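Glass offices need to go. There, said it.

We got ours in May. Glass on the sides, white blinds on the glass, and guess what, the blinds stay down. So we paid for walls you can see thru and then covered them up. Orla Nic Giolla calls it the aquarium. Fair.

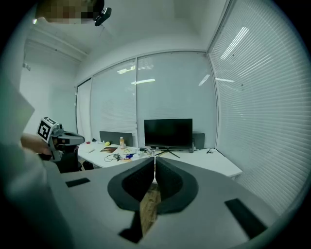
And the light. Ceiling tubes bounce off every panel, white streaks wherever you turn your head. By 3 in the afternoon I've got a headache - every time. Wood floor is nice, I'll give them that. Warm. Everything else feels like a dentist.

Drywall is cheap. Drywall takes a nail, a calendar, a bad poster. Nerys Jenkins says glass keeps people honest and open. Maybe. Then pull the blinds up, Nerys. Otherwise give me a plain wall and a door taht shuts.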